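Progress report to the Gamivora Fund
Letters and Notebooks of the Clodari Circle: cataloging and reading edition
Reporting period: second period, ending December
Prepared by Mairéad Costello, project editor

1. Status

The project is on schedule for cataloging and behind schedule for transcription. Spending is within the approved budget in all lines except reproduction fees, which are covered in section 5. No change to the end date is requested at this time.

2. Background to this period

The grant supports a full catalog of the papers left by the novelist Vasylenko and the writers who met at Clodari, followed by a one-volume reading edition of the letters. The first report covered the transfer of the papers, rehousing, and a rough box list. The present period was assigned to item-level description and to the first pass of transcription.

3. Cataloging

All 30 boxes have now been opened and described at folder level. Item-level records are complete for the correspondence series and for the first part of the notebooks. The correspondence series holds 117 letters that can be assigned to Vasylenko as writer or recipient. The box list had given a lower figure. The difference comes mostly from letters folded into the notebooks, which were listed with the volume in which they were found and had no entry of their own.

Dating remains the slowest part of the work. Vasylenko rarely put a year on a letter and sometimes gave only the time of day. Where an envelope survives, the postmark has been used. Where it does not, we have relied on references to work in progress, chiefly the second novel, whose chapters were sent out to friends in order as they were finished. Each record now carries a date field and a separate field for the grounds on which the date rests. Uncertain dates are entered as a range.

Two groups of letters were moved out of the main sequence after the handwriting was checked. They are drafts by other members of the circle, apparently written for a shared anthology that did not appear. They have been given their own subseries and will be cataloged in full but left out of the reading edition.

4. Transcription

First-pass transcripts exist for 63 letters. The target for the period was 80 percent of the series, and this has not been met. The main causes are as follows.

The later hand is harder to read than the sample letters suggested. The estimate in the application was based on early letters, which are written in ink on ruled paper. The later ones are in pencil and many are written across the page in both directions.

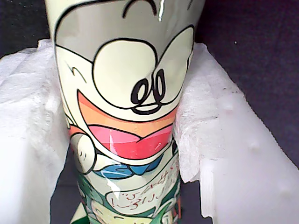 The second reader joined six weeks later than planned. Her first batch was returned in good order, and the error rate on checking was low enough that we have stopped checking every line of her work and now check one page in five. We expect the pace to pick up in the next period.

The transcription rules were revised once. The first version kept every deletion and insertion in line. On trial pages this made the text very hard to follow, and the advisory readers asked for a cleaner main text. Under the revised rules, deletions longer than one word go to the notes, and slips of the pen are corrected silently unless they affect the sense. Transcripts made under the old rules have been converted, except for four long letters that need to be looked at again against the originals.

5. Budget

Staff costs are slightly under plan because of the late start noted above. The unspent amount is being carried forward to the same line. Reproduction fees are over plan by some 3,000 dollars. The excess relates to copies of letters held in two private collections, whose owners asked for a per-page fee that was not known when the application was written. We propose to meet it from the travel line, where one of the two planned visits is no longer needed. Approval of this transfer is requested.

6. Edition

Bundier has confirmed that it will publish the reading edition and has sent house style sheets. A sample chapter covering the letters from the first winter at Clodari was submitted in draft. The press asked for shorter headnotes and for the list of correspondents to be moved to the front of the book. Both changes have been made. The question of whether to print the three surviving replies from Vasylenko's sister is open. They add a good deal to the account of the quarrel over the first novel, but permission has not yet been received from her heirs.

7. Risks

Permissions: one estate has not answered two letters. A third has been sent through its agent. If there is no reply, the letters concerned will be summarized in the notes.

Conservation: the binding of notebook 4 has failed at the spine. It has been withdrawn from use until it can be repaired. Transcription of the loose letters is not affected.

8. Work planned for the next period

Complete item-level records for the remaining notebooks.
Complete first-pass transcription of the correspondence series.
Recheck the four long letters held over from the old rules.
Begin second-pass checking and the index of names.
Deliver the introduction to the press in draft.

The current catalog export and the revised transcription rules are supplied with this report as separate files.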